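Learning to fast for the first time at 29
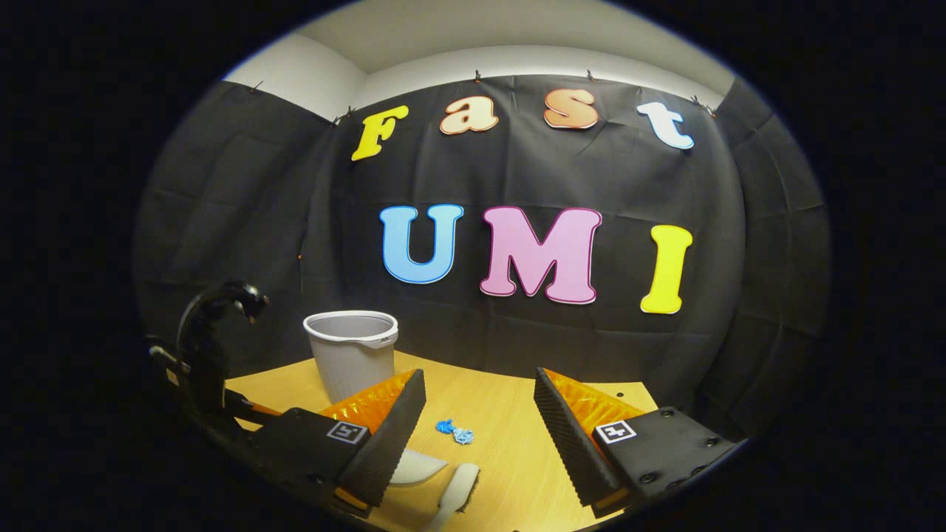

Before last year I never fasted one full day in my life. My mother is from a family where everybody fasts, my father is from a family where nobody does, and in our apartment in Trositz the second family won, mainly in the kitchen. So when I told my friend Nouhaila Ragab that I wanted to try it, she laughed for a long time and then she sent me a list.

The list was very practical. Drink water slowly in the evening, do not drink one liter at the last minute. Eat something with oats or lentils before sunrise. Cut the coffee one week earlier. I obeyed everything except the coffee, and I paid for it. On the first day I had a headache from ten in the morning, and at my job at Trasex I read the same invoice four times without understanding which customer it was for.

What surprised me was the time. I did not know how much of my day was made of eating. There is the breakfast, the small thing at eleven, the talk about where to go for lunch, the lunch, the tea. When you remove all this, the afternoon becomes very wide. I cleaned two drawers. I called my aunt in Nalska, whom I had not called since September, and she kept me on the phone until it was almost evening.

The hunger itself came in waves. It was strong at one o'clock and then it went away, and at five it came back with a bad mood. Dalia Slaoui, who shares the office with me, learned quickly not to ask me questions after five.

I broke the fast with three dates and a bowl of soup. My soup is the recipe of Mrs. Ouali from the second floor, and I write it here because two people asked me: 200 grams of red lentils, 100 grams of chopped carrot, one onion, one spoon of cumin, salt, and lemon at the end. She puts also 80 grams of rice, but I find it becomes too thick the next day.

I made six days in total, not all together. My mother said that six is a good number for a beginner. My father said nothing, but on the last evening he sat at the table with me and waited for the sunset before he touched his bread.

This year I will stop the coffee earlier.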